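Strebel Roll Cutter review: a tidy idea that still tears paper the way my hands do

I have never understood why a paper cutter needs a waiting list. A roll of kraft paper and a pair of scissors did the job in my mother's sewing room for decades, and she made coats. But people kept telling me the Strebel was different, so last December I bought one with my own money, and it has been bolted to the end of my cutting table ever since.

The pitch is simple. You drop a roll of paper on the bar, pull out what you need, and run a small enclosed blade along a track. Strebel says you get a straight edge every time and that the blade will last for years. I can't speak to years. I can tell you mine started dragging in the third month, and I am not running a butcher shop. I draft patterns on weekends and wrap the odd present.

Let's start with setup. The instructions are a single folded sheet with drawings so small I had to take a photo of them and zoom in. Two of the brackets look the same and aren't. I put them on backward, took them off, and lost a washer under the radiator. After that it went together fine, and I will admit that once it is clamped down it doesn't wobble.

Cutting is where the claims get generous. On thin white drafting paper, the Strebel is a pleasure. The slider moves in one go and the edge is clean enough to use as a guide line. On brown kraft, which is what most people are going to load onto it, I got a clean cut when I went slowly and a ragged one when I didn't. My friend Sorcha Ó Riain tried it and did better than me, but she also stood there holding the paper flat with her forearm – and the whole selling point is that you shouldn't have to. 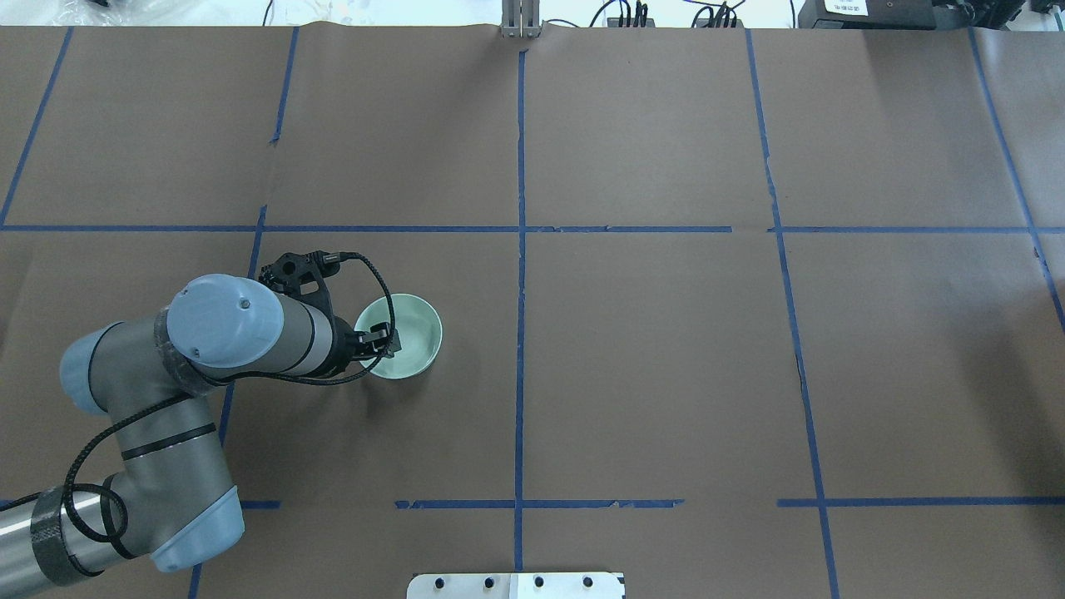
Review by Brenda Marsden
May 2023

Covering a whole table is a harder test, and I don't think the company has given it much thought. Kraft off a roll wants to curl. It wrinkles as soon as you try to smooth it, and wherever two lengths meet you have a seam that will catch and tear sooner or later. A straight cut helps with that a little. Blue painter's tape helps more, and costs a lot less than a Strebel.

There is a tension bar that is supposed to take the curl out. It has four settings. I tried all of them and could tell the difference between the lowest and the highest, just barely. The highest also left a faint crease down one side of the paper, so I've gone back to the lowest and a couple of heavy books.

For comparison I borrowed a Tolturier, the cheaper one with the plain serrated bar. It's ugly and it will take the skin off a knuckle if you reach across it without looking. It also has no blade to replace and nothing to adjust. The edge it leaves is toothy, so for pattern work I had to trim again with scissors. For wrapping and covering surfaces, I stopped noticing after a day.

Replacement blades for the Strebel come in packs of three and only fit the Strebel. I wrote to ask how long one ought to last on heavy paper and got a reply nine days later telling me that results vary. Fine, but I knew that already.

What I liked: the clamps, the weight of it, thin paper.

What I didn't: the instructions, the tension bar, the price of blades, the little plastic end cap that pops off when you change a roll.

If you cut drafting paper every day, you may get your money's worth, and I wouldn't talk you out of it. If you mostly use brown kraft, try a friend's first. I'm keeping mine because I've already drilled the holes.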